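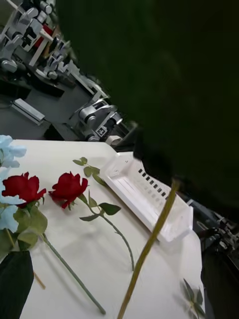
Zwischenbericht an die Förderstelle
Projekt Pletico - zweiarmiger Blumensortierer, Eigenbau in der Gemeinschaftswerkstatt Skiton
Stand: August 2018

Der Aufbau ist seit dem letzten Bericht so weit gediehen, dass beide Arme am selben Tisch arbeiten. Ziel bleibt das Greifen einzelner Kunstblumen am Stiel und das Ablegen in einen Behälter. Als Testmaterial dienen rote Rosen und hellblaue Hortensien mit Blättern. Die dünnen Stiele sind dabei schwieriger als die Blüten, der Greifer fasst sie nur sicher, wenn er quer zum Stiel ansetzt.

Gefahren wurden bisher 463 Greifversuche, davon 435 mit auswertbaren Aufzeichnungen. Bei den übrigen fehlten die Bilder einer Kamera. Die Ursache war ein Wackelkontakt am Stecker, der inzwischen ersetzt ist.

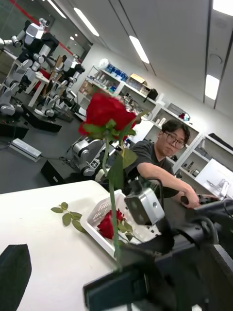
Greifen und Ablegen

Abgelegt wird in einen weißen Kunststoffkorb mit durchbrochenem Rand. Die Rosen werden mit Stiel und Blättern aufgenommen. Lose Blattzweige bleiben vorerst auf dem Tisch liegen und werden von Hand entfernt. Eine Person steht bei jedem Durchgang am Tisch, das ist mit der Werkstattleitung so vereinbart und gilt bis zum Projektende.

Die neuen Greiferfinger haben wir bei Kavanagh bestellt, die Lieferung kam 2 Wochen später als zugesagt. Der Zeitplan hält trotzdem, weil die Kalibrierung vorgezogen wurde.

Noch offen ist der Fall, dass Blüten dicht nebeneinander liegen. Eine Rose am Rand der Reihe lässt sich unter dem Blütenkopf fassen. In der Mitte verdecken die Hortensienblätter die Stiele der Nachbarn, und die Erkennung mit der Software Dakov ordnet sie dann falsch zu. Auch die Kabelführung am rechten Arm wird noch geändert - die Schlaufe hängt bis auf die Tischfläche.
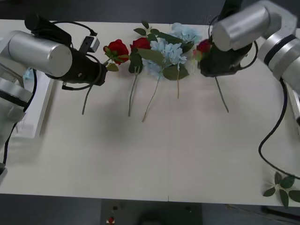 Mittel und nächste Schritte

Vom Materialbudget sind noch 124 Euro übrig. Davon sollen Kabelhalter und Ersatzblumen beschafft werden. Eine Aufstockung beantragen wir nicht.

Als Nächstes folgen die Versuche mit wechselnder Anordnung der Blumen und die Abstimmung beider Arme, damit sie sich über der Tischmitte nicht behindern. Die Belege liegen der Abrechnung bei.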